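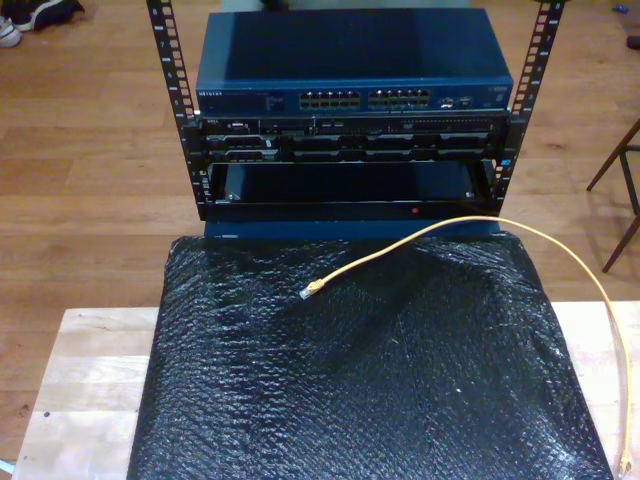

Open rack in the back office – leave a gap under the switch or no?

wivside_it
Posted 29 Oct 2026
Moving our stuff out of the closet and into an open frame rack. Netgear 24 port at the top, server right under it, then a bare shelf, then the rest. Next item is still in black bubble wrap, hasn't gone in yet. Question is do I leave 1U between switch and server or just keep them tight. Boss wants it done by tomorrow so quick answers pls.

munell88
Leave the gap. Always. Switch on top of a server gets cooked, and you want somewhere for patch cables to go. 1U brush panel, done.

cagenut_3
Disagree. Servers pull air front to back, not up. Mine have been stacked tight since June, zero problems. Save the space for something you need.

munell88
Since June isn't very long

cagenut_3
Other site has been like that for years. Same thing. Check the temps yourself, don't guess.

goodwinparts
Forget the gap, why is the server that high up? Heavy stuff goes LOW. Open frame with the weight at the top will tip the first time somebody yanks a rail out. Is it bolted to the floor?

wivside_it
Not bolted yet. Floor is hardwood planks. Server is maybe 3 feet of cable from the switch if I move it to the bottom, the patch leads I bought are short ones.

goodwinparts
Buy longer leads. They cost nothing. Bolt it first, before anything else goes in.

rackmonkey_258
+1 on bolting. Also use the printed numbers next to the holes!! Write down which U each thing sits in, left and right. I once had a shelf one hole off on one side and spent an hour wondering why the screws woudn't start.

cagenut_3
lol everybody has done that one

quietfan
What's the shelf for? If it's just for a modem or whatever then fine, but check the weight rating before that wrapped thing goes anywhere near it. Cheap cantilever ones sag.

wivside_it
Shelf came from Nerkent with the rack, no paperwork. Wrapped thing has its own rails. I think.

quietfan
"I think" – unwrap it and look before you get two people holding it up in the air.

munell88
And let it sit a while if it came off a cold truck. Plus save the bubble wrap, you'll want it if it goes back.

wivside_it
Ok. Plan is bolt the frame, server to the bottom, longer leads, blank panel under the switch. Cage nuts are the square hole type right? Bag I've got just says M6.

rackmonkey_258
Square holes, yes, M6 is the usual. Try one before you do the lot. Get the little insertion tool too, your thumbs will thank you

cagenut_3
Still say the blank panel is a waste of 1U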